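Robot Learns to Ask Which Way Is Out

Wunon and Rivadeneira Lab publish a picking method that spends less time being clever and more time checking its work

FOR IMMEDIATE RELEASE

DULLBY, September – Researchers at Wunon and the Rivadeneira Lab today released Ikeo, a method that teaches a robot arm to pick mixed goods out of a metal bin by predicting how a grasp will go wrong. The team considers pessimism an underused engineering resource.

Most bin-picking systems score a possible grasp by how likely it is to succeed. Ikeo does that too, then asks a second network to name the likeliest failure: slip, double pick, wall contact, snagged packaging or closing on air. Each of the 5 failures has its own small correction, such as a change of angle or a shift of a few millimeters. If no correction helps, the arm moves on to another item and sulks for a fraction of a second while it replans.

"We had a very confident robot," said Fadwa Samir, who led the study. "It would close its fingers on the glare off a plastic wrapper and lift nothing at all with total conviction. We wanted one that had doubts, but on a schedule."

Clear packaging was the main target. Depth sensors tend to see through it, past it, or to some private location of their own. A crinkled bag lying across a boxy item can look like part of the item, part of the floor, or a hole. The training bins were therefore stocked with the sort of merchandise that makes vision researchers change fields: shiny wrappers, blister packs, tape still in its packaging, and small bright things half covered by other things.

The training set holds 4000 grasp attempts, all made on real hardware at the Dullby site. Of these, 957 failed. Under the lab's earlier practice the failures would have been logged with a zero and forgotten. For Ikeo, each was replayed and labeled by cause, a job that fell largely to Tshepo Coetzee and Maëlle Chan.

"I have now watched a gripper miss in every way a gripper can miss," said Coetzee. "Maëlle and I agreed on nearly all the labels. We still don't agree on when a slip becomes a snag, and the paper has a footnote about it that took longer to write than the abstract."

The second network is small and runs on the same computer that already controls the arm. It takes in the overhead view and the proposed grasp, and returns one score per failure type. Operators can read the scores directly, so a technician can see that the arm gave up on an item over expected wall contact and not have to guess from its body language.
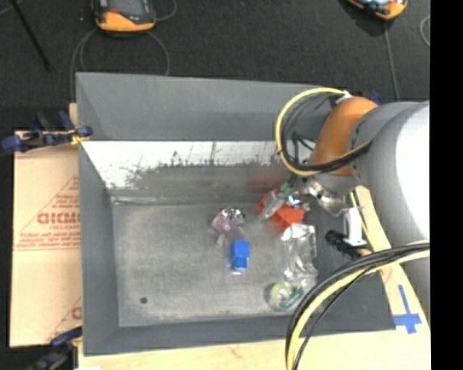 What the tests showed

Ikeo was compared with the lab's previous picker over 2544 evaluation grasps, split evenly between the two. Both used the same arm, the same gripper and bins packed to the same written recipe. Ikeo dropped fewer items and came up empty less often, with the clearest gains on transparent packaging. It was also slower per attempt. The authors report this in the first paragraph of the results, where reviewers were going to look for it anyway.

Double picks barely improved. When two wrappers cling together, the network often predicts the trouble correctly and then has nothing useful to suggest. "It knows, and it does it regardless," said Ignacio Troncoso, who built the correction step. "I have relatives like that. We're working on a small shake before the lift."

The method has been tested with one style of gripper, and the team makes no claims for suction. Bins with steep sides are also outside the study. Sloped walls gave the arm enough to think about, particularly for items lying close to them.

Availability

The trained model, the labeled failures and the bin-packing recipe are available to academic groups on request. Commercial licensing will be handled by Wunon. The release includes the labeling guide with both sides of the slip-versus-snag dispute, and users are invited to submit their own opinions through the project page, in moderation.

About the partners

Wunon develops control software for warehouse picking and returns handling. The Rivadeneira Lab studies robot manipulation in clutter, a field in which its own storage room has been cited as an influence. The two have shared the Dullby site since the start of the Ikeo project.

Media contact

Mirta Cisternas, Communications, Wunon. Interviews and site visits can be arranged on request. Visitors may bring an item for the robot to attempt, provided it fits in the bin and they don't need it back in perfect condition.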